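Gindemside Reading Corner: Progress Report to the Khoury Fund
Prepared by Loan Đào, 12/12/2020
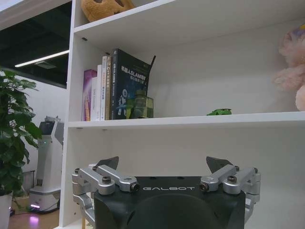 Shelving

The white bookshelf is in place next to the office area and is in use. Books stand upright at the left of the middle compartment, with some technical titles among them, including one on SLAM in Chinese. Soft toys and a small green toy car share the unit for now. We left open space on that shelf for the next set of books.

Books

We have cataloged 141 titles so far. Of these, 54 are in Chinese or Vietnamese. Bình Ung is entering the rest from the boxes held at Sukville. A few spines are worn and will be covered before they go out. Large books like the navy one get a label inside the cover, as the spine label does not hold well on them.

Spending

About $3000 of the grant has been spent, mostly on shelving and book purchases. Receipts were sent to Vinh Đàm last week. Nothing has been spent yet on the floor cushions. The first quote was too high and we are waiting on another.

Still to do

Move the toys into a bin of their own, lower down, where younger children can reach them.
Order 2 more shelf units to match the first.
Finish the sign-out sheet. Bảo Ninh has a draft.

We expect to have the remaining titles on the shelves by April and will send the next report then.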